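The table by the window

11/5/22

I finally dealt with the worktable. It has been on my list since last winter, and every time I walked past it I put something else on top of it. Mail, a bag of screws, the good scissors, a coat. By the end of October I was eating lunch standing up at the counter.

The table came from Contreras, the secondhand furniture place out past the feed store. I bought it 13 years ago for the apartment on Stumgate Road and it has moved with me twice. I paid 91 dollars for it, and I remember that because I had a hundred in cash and spent the rest on gas. The man there wanted to sell me chairs too. I should have bought them. I still don't have chairs that are the right height for it.

Clearing it took an afternoon. I started at the left end and moved to the right and tried not to sort as I went. Everything went into boxes on the floor. When I sort and clear at the same time I end up reading old receipts for an hour. I used five boxes and then a laundry bag when I ran out.

Then I washed it. Warm water, a little dish soap, a cloth wrung out well. I went with the grain, end to end, then dried it with an old towel right away. I don't use spray polish on it. I tried one the first year and it left a film that picked up every fingerprint. There was one patch of old tape glue that didn't come up with soap. Cooking oil got it, left on for a few minutes and rubbed with my thumb, and then I had to wash that spot again.
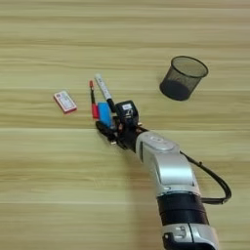
I had forgotten how much striping there is in the top. It runs the long way in pale beige and tan, and there are streaks with a bit of greenish yellow in them that I never noticed under all the mail. My sister says it looks like a beach. I think it looks like a table, but I like it better than I did. The finish is matte, so the afternoon sun doesn't bounce into my eyes the way it did off the glass desk I had before.

The boxes took longer than the table. I did one each evening after supper. Most of the paper was recycling. I found the warranty for a dehumidifier I no longer own, and a birthday card to Efa Pumphrey that I wrote and never mailed — sorry, Efa, it's in the mail now. The hardware went into the metal drawers in the garage, where it should have been to begin with.

I made a few rules for myself. Mail gets opened at the kitchen counter and doesn't travel. Coats have a hook. If I'm in the middle of a project it can stay on the table overnight, but when it's done the tools go back the same day. I've kept to this for around 14 days, with one slip involving a bag of potting soil.

I still need to do something about the light. The lamp I have clamps on and the clamp leaves a dent, so I've been using it from the shelf, and it doesn't reach far enough. I may put one on the wall in December, when I have time off and can borrow a stud finder. I'm going to look for chairs again too. If anybody local is getting rid of a pair that aren't too low, leave me a comment.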